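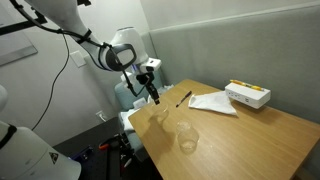 The arms at Kolis took over table clearing in March. The business case gave one figure: 1,209 items handled per shift, against 1,000 by hand. It left out what happened to the job of the people beside them.

Mehwish Minhas used to clear and sort. She now watches two arms and steps in when a grip fails, which the log puts at 46 times a shift. Each stop is short. The waiting between them is the tiring part, and her pay grade has no line for it.

I think the grade should follow the attention required, as it does for crane operators. Khurram Jadoon, who schedules the shifts, disagrees and counts only the stops. His method is easy to audit. It also prices seven hours of watching at zero, and I would not sign a rota built on it.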